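Hand trials at Hernance: the mouse, the pad and the takeout box

The hand comparison has reached the tabletop stage. Since the last issue we have moved from single blocks on a bare plate to a mixed table, the kind of desk a person leaves behind after lunch, and the job for each hand is to pick up a computer mouse and put it back on its mouse pad without upsetting anything else. It sounds small. It has taken up most of our bench time since the start of December.

The two candidates are the older five-finger hand we bought through Burby and the newer one from Nyitrai, which has a softer skin on the fingertips and a different thumb joint. We also kept our old two-jaw gripper on the list as a baseline. It does well on boxes and badly on anything with a curved back, and a mouse is mostly curved back.

Kristóf Pálfi set up the table. He wanted things that differ in how they give when you press them, so there is a foil-wrapped bar, a snack bag, a little white box, a cookie box and a molded takeout container with its lid closed. The tabletop is carpeted. We argued over that for a while. Carpet stops items from skating away when a finger brushes them, which flatters a clumsy hand, but it also hides the click you get from a fingertip landing on a hard surface, and some of our operators had come to rely on that click. In the end we kept the carpet for this round and will repeat the mouse task on bare board later.

The mouse starts off the pad, beside it. The hand comes in from the left and has to close over the shell without pressing hard enough to push it away. We drive it two ways: by teleoperation, with the operator watching the head camera and the chest camera, and by replaying a recorded path with the controller correcting from the camera at the end.

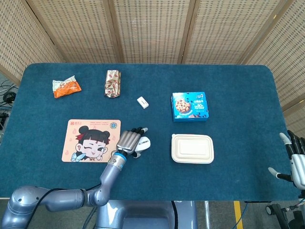
Tsegereda Abdella wrote in after the last issue to say that a mouse is too forgiving as a test piece, that any hand able to close will get hold of one, and that we would learn more from the foil bar, where squeezing too hard leaves a mark you can check afterward. She also asked why we score the pick and the place together, when most of the failures she has dealt with happened at release.

Both points are fair. On the first, the foil bar is next on the list, and the reason it isn't first is that we only get one honest try with each wrapper before it is too creased to compare. On the second, we have changed the scoring. Pick and place are now logged as separate events, and release gets its own line with a note on which finger left the object last. Going back through the earlier logs to split them by hand was dull work, and Kinga Tóth did nearly all of it.

What we have so far

The log stands at 3,146 attempts across all hands and both driving modes. That includes warm-up runs and a batch from the first week that we will throw out, when the wrist offset in the controller was wrong and every grasp came in slightly low. We are not publishing success rates until the bad batch is gone, but a few things are clear enough to pass on.

The Burby hand closes faster and is easier to drive by teleoperation. Operators like it. Its fingers start to curl the moment you ask, and new people are comfortable with it after a short session. Its weak point is the last bit of closing. The fingertips are hard, and if one of them touches the shell ahead of the others the mouse turns under the palm. You can still lift it, but it arrives crooked and you have to sort that out on the way down.

The Nyitrai hand is slower and a little dull to drive. There is a lag between the glove and the fingers that everybody notices and that we have not been able to tune out. Once it has hold of something it keeps the angle well, and the replayed paths work better with it because small errors get soaked up by the fingertips. It also runs warm. After a block of 50 attempts we let it rest for 10 minutes, and that slows down the day more than the lag does.

The two-jaw gripper can take the mouse across its width if you line it up carefully. If you don't, it slides off. We expected this and won't spend more time on it for this object.

Release

Release is where the hands really part ways. To put the mouse down well, the fingers have to open together while the palm stays still. With the Burby hand the thumb tends to open last and drags the mouse a short way toward it. Kristóf added a small upward move of the wrist just before opening, which helped, though it means the mouse is sometimes let go a little above the surface. With the Nyitrai hand the soft skin sticks very slightly. On the pad this matters less than it does on the carpet.

We tried opening the fingers one at a time in a fixed order and it was worse with both hands. We also tried letting the operator do the release by feel while the recorded path handled everything before it. That mixed mode is the best thing we have found so far, and it will get a proper block of attempts in the next round.

Cameras

The camera question turned out to matter as much as the hand. The head camera takes in the table from higher up and is the better one for choosing where to go. The chest camera is better for the last stretch, when the back of the hand starts to hide the thing being picked up. With the head view alone, operators slowed down a lot near the mouse and made many small corrections. With the chest view alone, they lost track of how far away the items at the back were.

Everyone now runs with both, side by side on one monitor. Kinga tried swapping from one view to the other automatically as the hand got close, and people hated it. The swap tended to come in the middle of a correction, and they had to work out again which way was left. A foot pedal for switching was more popular, but it broke, and we have not fixed it.

We keep the folding screen up behind the table for all runs. The tracking code used to pick up people walking past and treat them as part of the scene, and a plain backdrop was cheaper than better code. The woven pattern does cause some noise in the depth data near the back row. If anyone has a good way of masking a repeating grid without losing the edges of items standing close to it – we would like to hear from you.

Controller

Both hands now run from the same Tovow control box. Before that each one had its own, with its own units and its own idea of what fully closed meant, and half of our early disagreements about grip came down to that. The shared box made the comparison fairer and also showed us that the Burby hand had been running at a lower current limit than we thought. Those runs stay in the log with a tag.

The path replay still drifts over a long session. It is small, a matter of the hand ending up a finger's width from where it was in the morning, and homing the arm at lunch clears it. We have made that a rule. Please do it even if the last run looked fine.

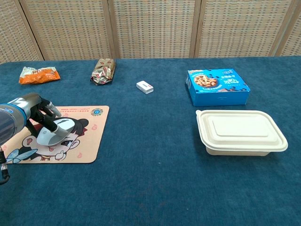 Next round

The foil bar comes first, with both hands, driven by teleoperation only. We will weigh up whether the marks left on the wrapper can be scored in a way that two people agree on. If they can't, we will drop the marks and score the lift alone.

After that comes the takeout container. The wide rim gives the fingers something to get under, and the lid is the part we worry about. Then the mouse again on bare board, with the pad taped down for half of the runs and left free for the other half.

Bronisława Sadowski is putting together the operator schedule and needs people who have not driven either hand before. We have plenty of results from the same small group and they have all become good at hiding the faults of the hardware. A session takes a morning, including the practice block. Starts are at 9:30 and the lab door is locked until then, so please don't come early.

Anyone borrowing the Nyitrai hand for other work should check the fingertip skins before and after, and write down the date they were last changed. Two spare sets are in the drawer under the monitor. Used skins go in the tray next to it and should stay there until Kinga has looked at the wear.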